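Lestik two-seater sofa: how we're getting on after five months

I said I'd come back and write a proper review once we'd lived with it for a bit, so here I am on a Thursday evening with a cup of tea and a sore back (from gardening, don't blame the sofa).

Some background first. We moved into the Dovcombe flat in February with two garden chairs and a beanbag, and I'd promised myself I wouldn't panic buy. I lasted three weeks. The beanbag had a leak and I was finding little white balls in my socks. So off I went to the big Brulberg showroom on the ring road and sat on everything they had, which takes a whole morning if you do it properly, and I did. I had toast crumbs down my front and I was bouncing on things like a child.

I nearly went for the Shevchuk. It's a lovely looking thing, very low, very smart, and I felt like somebody in a magazine for as long as I was sitting in it. Then I tried to stand up! If you have good knees and a tall ceiling, go and have a look at it. For me it was a no. The Lestik was two rows back, next to the lamps, and I'd walked past it twice. The seat is higher and firmer and you can get out of it holding a plate.

Delivery was the worst bit. They gave me a slot from seven in the morning until six at night, and then rang at ten to six from the wrong end of the street. The stairs in our building turn back on themselves halfway up, and I'd measured them over and over, but I'd forgotten the radiator on the landing. The legs come off, thank goodness. Do ask about that before you order anything, and ask whether they'll put them back on for you, as mine were left in a bag on the doormat. It took me 20 minutes with the little key they give you, and one leg still needs a tighten now and then. I keep the key in the fruit bowl.

Comfort, then. For the first fortnight I thought I'd made a terrible mistake. It was like sitting on a church pew with a blanket over it, and my other half took to watching the telly from the floor. It does soften up though. By the end of the first month it was nice, and now it's properly comfy, still with enough push in it that you don't sink down and meet in the middle. I've had one guest sleep on it (short guest, no complaints) and I've had plenty of naps on it myself with my feet over the arm.

The cover is where I'd knock a point off. It's meant to be easy clean and mostly it is - gravy came off with a damp cloth, biro didn't - but it picks up fluff like nothing I've ever owned. I go over it with a rubber glove on a Sunday and get enough to knit with. If you've a pale dog, think hard. You can buy a spare set of covers but they're 145 pounds, and for that money I'd sooner learn to live with the biro. It's behind a cushion now anyway.

One more grumble: the gap at the back of the seat is a greedy one. So far it's had two pens, the good scissors, a library card and most of a packet of mints. You can get your hand down there but not your elbow, so anything that really travels has to be fetched out by tipping the whole sofa forwards, and it's heavy.

Brulberg's customer service was fine. I rang about a squeak from the left side and was on hold for 27 minutes listening to pan pipes, and then a very nice woman told me to rub a candle along the wooden bar underneath. I did and it's been quiet as a mouse ever since.

Would I buy it again? Yes, I think so, if it was still the same price and I still had the same stairs. I'd go and sit on it in the shop for longer than you think you need to, and I'd take whoever you live with, as mine has opinions about armrests that I only heard after it had arrived. Four out of 5 from me, and I'll pop back and update this after the winter when the heating's been on and we've had everyone round for Christmas.

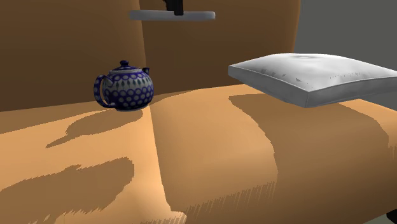
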